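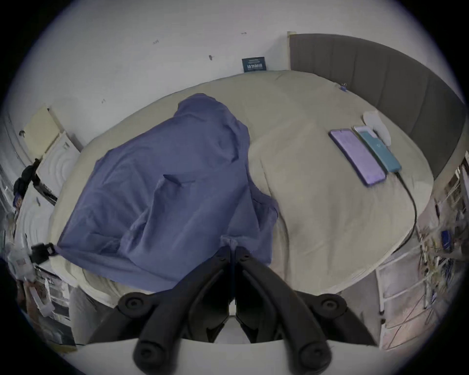
Two phones on the doona.

Bin tips, Nunport - updated 23 October 2021

Quick one because the new lids go on in a few weeks and my inbox is full. Council's food scraps service, what goes where, how to stop the caddy stinking. Most of this is from doing it badly in the trial (61 houses, ours was one) and from what people have sent in. Add yours at the bottom.

## The caddy

- Line it with newspaper. Two sheets, folded into a cup. The green compostable liners work too but only the ones council hands out, the supermarket "biodegradable" ones get pulled off the line and the whole load can go to landfill.
- Empty it every second day in summer. Every day if there's prawns.
- Prawn heads, fish skin, chook bones: freezer, in an old ice cream tub, until bin night. Best tip on this page.
- Don't keep it under the sink if the sink cupboard gets warm. Ours sits on the bench next to the kettle. Ugly, fine.
- Rinse with the washing-up water, then leave the lid off upside down overnight.
- Bicarb in the bottom, a teaspoon. Vinegar if you already have flies.

Yes to meat, dairy, bread, tea leaves, coffee grounds, paper towel, pizza boxes (the greasy half). No to teabags unless the packet says plastic free. No to those fruit stickers, peel them off, they turn up in the finished compost by the thousand. No to baking paper, whatever the packet says.

## The big green bin

Layer it. Lawn clippings or dry leaves down first, then scraps, then more dry stuff on top. Nothing sticks to the bottom that way.

If you've no garden ask a neighbour for a bag of leaves, or tear up egg cartons. Godelieve Kuipers uses shredded bank statements and says it's very satisfying.

Maggots - tip a kettle of boiling water in, leave ten minutes, hose out onto the grass and not down the stormwater drain. Then put it in the shade. Shade is most of the battle.

Put it out every week even if its half empty.

## Batteries and dead electronics

Please stop putting these in the yellow bin. There was a truck fire in July, load dumped on the road out past the depot, and it was a battery in with the cardboard.

- Tape both ends of loose batteries with sticky tape before they go in the jar. Buttons cells: sandwich them in tape, keep well away from little kids.
- Old phones, cordless drills, electric toothbrushes, vapes, anything that recharges: transfer station, blue cage near the weighbridge. Free.
- Wipe the phone first. Sign out of your accounts, factory reset, take out the SIM.
- Swollen battery? Don't charge it, don't poke it, don't post it. Metal bucket of dry sand, outside, ring the station before you drive over.
- Chargers and cords go in a seperate tub. Tie them or you'll be cursed by the staff.

Limit is 200 kg a household a year for e-waste which no one is going to hit unless they're clearing a shed. If you are clearing a shed, Samina Ghumman at the front office can book a trailer slot.

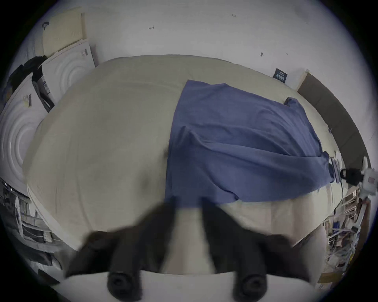

## Mattresses, bedding, old clothes

Mattress pickup has to be booked, you can't just leave one on the nature strip any more. One free per household per year, extras are charged. Keep it dry. A soaked one can't be stripped down for the springs and foam, so it gets buried and you still pay.

- Doonas and pillows: op shop won't take them. The animal shelter will, washed, no feathers.
- Sheets with life in them, op shop. Sheets without, cut into rags. Flannelette makes the best ones.
- Fitted sheets with dead elastic make a good drop cloth. Also good for dragging leaves.
- Wool blankets, even moth-eaten, ask Luuk Nijs at the community garden. He lays them under mulch.

## Yellow bin, fast

1. Loose. Never bagged.
2. Lids off, steel ones in a steel can, pinch the top shut.
3. Quick rinse, doesn't need to be spotless.
4. Smaller than a credit card goes in the red.
5. No long life milk cartons here, not yet. Yuzhen Xu asked at the depot and was told "next contract".

Still got one of the old 1995 crates? Keep it, great for firewood, but the truck won't lift it.

Lost or cracked caddy: ring council, pick option 3, have your rates notice handy. Replacement liners from the library, one roll at a time.

More on worm farms when I get a minute.

Fenna Boersma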